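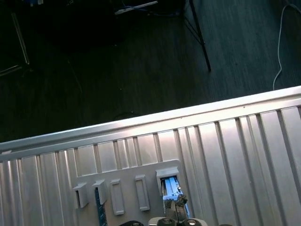 ## 4.2 Task setup and data

Figure 1. Wrist view during the slot task. White board on the ribbed metal, two gripper fingers holding the light blue piece at the housing on the right end.

The board was the last thing added to the course project and probably the part we changed most. Student teams (two people each) had to teleoperate the arm first, then train on their own recordings. Same board for everybody, same start pose. Pieces are flat and thin, so a small error in wrist angle matters a lot more than we expected from the November pilot.

Two kinds of holder on the board: slots that stick out, and flat raised outlines with nothing in them in Figure 1. Only the slots are scored. The outlines were kept as distractors after Trummer's suggestion, and they do confuse the weaker policies, see 4.4.

Total recorded: 2,558 episodes, of which 271 were thrown out (dropped piece, operator restarted, log missing). Each team got 200 episodes for training from the shared pool plus whatever they recorded themself. Evaluation was 100 trials per team, run by Dumitrescu so that no team graded its own policy.

Lighting. Not controlled. The rim of the metal gives a strong reflection in the wrist view and teams handled this differently. Mollell cropped the top half of the image, Marinescu left everything in and used heavy brightness augmentation. Drondden tried both, ran out of time, submitted the crop version. We did not tell teams which to prefer.

Gripper pads have a rough surface. An earlier smooth set let the pieces rotate in the grip, and those recordings are not in the pool. Closing force was fixed in the driver and teams could not change it, altough one asked.

A trial counts as a success if the piece is in the correct slot when the arm returns to start. Partial insertions count as fails, also when the piece stays up by itself.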